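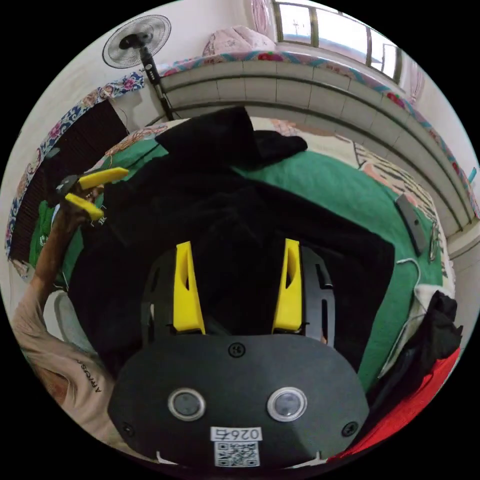

Home News Interviews Members Contact

6/13/24
By Unathi Pretorius

Tarek Saliba has handled licensing claims for photographers at the Rilerton Picture Agency for five years. In March the agency revised the terms under which concert images may be reused by performers and their labels.

"Most of the people we write to have done nothing in bad faith," Mr. Saliba said. "They were tagged in a picture and assumed it was theirs to post."

Under the revised terms, a performer may share an image for 60 days if the photographer is named in the caption. Any use on posters, record sleeves or merchandise requires a separate license. The agency handled 198 claims last year, and Mr. Saliba said that a single claim could take up to three months to settle.

Asked whether a credit alone was fair payment, he was cautious. "A credit is owed in every case. Whether a fee is also owed depends on the use, and we would ask members to put that in writing before the show."

Members with open claims should write to Washington Bittencourt at the licensing desk and attach the original file.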